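Sun 25 March

Second full day on the rewrite of the wet-area section. The old text was four lines long and said "take care near water", which no operator can follow and no reviewer can check. Sebastião Barbosa sent his comments overnight and most of them are fair. He wants every rule written so that a person standing at the bench can say yes or no to it. I have gone through the draft with that in mind and cut anything that starts with "where possible".

What stands as of tonight:

Speed. Arm speed over the counter stays at the reduced setting for the whole session, including homing moves. Vernby had allowed full speed on the return stroke. Removed.

Cables. No loop may hang lower than the rim of the basin when the gripper is at its lowest working point. Check at the lowest point, not at rest. I had this wrong in the December version and Neka copied it into their own sheet, so they need a note from me.

Straps and loose ends. Tie back anything that can swing into a rack. Our wording said "secure", and three people read that three ways. It now says tied or taped at both ends.

Power. Outlets within reach of the sink get tested before the first run of the day and the result goes in the log with initials. A tick alone does not count.

Dishes. One item on the rack at a time until the grasp has passed its 5 trial runs. After that the operator may add a second. Glass stays out until Oda has finished the force limit work.

Taps. Still open. Sebastião would let the arm work the lever with the supply shut off at the valve. I would rather keep the lever out of bounds altogether for this revision -- a shut valve is one more thing to verify and we have no form for it. Left both versions in the draft with a mark in the margin.

Went back through the log in the afternoon to see whether the stop rule was being used. 2889 entries in total, 894 of them at the sink, 292 of those with an operator stop. That is a higher share than I expected and I do not read it as a bad sign. The reason field is blank on far too many of them, though. New rule: no restart without a reason entered, even if it is one word. Kolturska will complain about the extra typing. 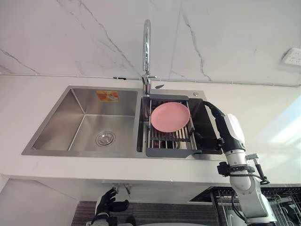 Sink station, plate on the rack, right gripper in the basin.

Both hands matter for the clearance rule and the draft only talked about the one doing the work. The idle hand needs a parking position too, written down, below the counter edge or well back from it. Added as 4.6. The under-sink fittings should be listed as a keep-out zone for the same reason, with a clearance figure I have yet to settle.

Also need a line on glare. Daylight from the side washes out that end of the counter and I do not want anyone signing off a visual check of a surface they cannot properly see. Suggested wording: "inspect from two positions". Clumsy, will try again.

To do tomorrow: renumber from 4.6 on, send the tap question to Oda, write to Neka about the cables, find out who holds the master copy of the log form.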